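Sagging backrest on a folding wheelchair, fix or replace?

obadia_okoth
Posted 16/07/2021
Hi all, Obadia Okoth here, I look after the chairs at the Clendberg training rooms. One of our folding ones has a blue denim-looking back that's gone a bit slack in the middle. It has a seam running across it and a little black strap dangling underneath.

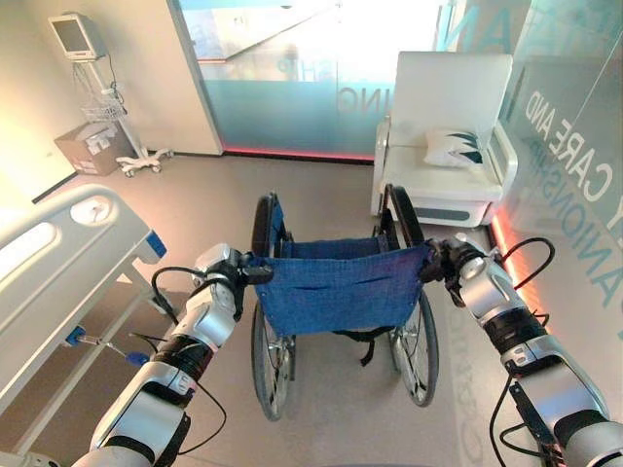
I've got 2 quotes for new upholstery and neither one thrills me. Frame folds fine and I like the big spoked wheels, so I'd love to keep it. Anyone restitched one of these?

murow_mel
Don't restitch! Once that fabric stretches it keeps going. I put a Flatitz back on my mom's chair, took me one evening and a lot of swearing.

tightspokes
Disagree with Mel. A little slack is comfy, and some people hate a drum-tight back. Who uses it?

obadia_okoth
Mostly trainees, practicing bed transfers. It lives between the bed and a cluttered corner, which is a squeeze. 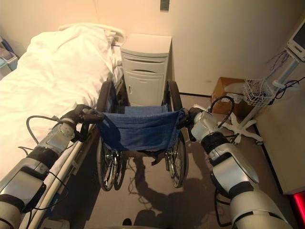 There are snaps down the right edge too, so maybe the back comes off without tools? I haven't dared pull on them yet — last time I did that I lost a washer for 6 days.

tightspokes
Try the snaps first, gently. If it's only for practice I'd leave it alone and spend the money on tires.

murow_mel
Still say replace it lol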